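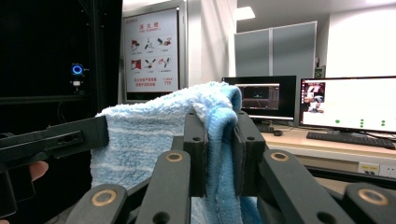

A light blue towel held between the fingers of one of the hand-held grippers.

Comparing Hand-Held Grippers: Your Questions

Last updated 6 September 2023

We get a lot of mail about the gripper comparison, and plenty of it asks the same handful of things, so we've gathered the answers here where everyone can find them (and where we can find them too, when we forget what we told the last person).

Which grippers are you comparing?
Two designs at the moment. The Flivix is a linkage gripper with straight fingers, and the Kongkaew is a sliding-jaw model that a good many of you wrote in to recommend. Each one gets 200 trials on cloth and another 200 on small kitchen things before we say anything firm about it. The Flivix has finished both sets. The Kongkaew is still partway through cloth, so please be a little patient with us!

Why so much cloth?
Towels are a wonderful way to find out what a pair of fingers can really do. A cup stays the same shape all day long, but a towel sags and bunches and slips out at one corner while you're busy admiring the other. Terry cloth is kinder than most, with all those loops to hold on to. Thin napkins are where we saw the biggest differences, and we'll post those numbers with the rest.

Do I need two grippers, or can I start with one?
One is plenty for picking and placing, and it's how we'd suggest you begin. For folding, spreading or hanging you'll want a pair, and do try to get both from the same batch. Our first Flivix pair came from different batches, and one closed noticeably more stiffly than the other, which made for some very lopsided folding.

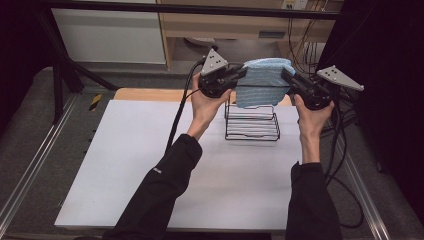
How often should the finger pads be replaced?
We change ours every 3,000 closings, or sooner if they look shiny or start to let go of thin fabric. Always change both pads on a gripper together, even when one still looks fine.

How heavy is too heavy?
The Flivix weighs 405 grams without its cable, and most of our operators are comfortable with that for a good long session. Much more than that and people start resting their elbows, and then the motions get small and cramped. Take a break before your wrists ask for one.

Which controller do you use?
Prestetel for everything since August. We had the Wandonum before that and liked its menus very much, but it dropped its connection whenever both grippers were plugged in. If you only run one gripper, it's still a perfectly nice choice, and it costs less.

Can I send you a gripper to try?
Please do! Write to us first through the contact form, tell us which connector it uses, and include a spare set of pads if you have one.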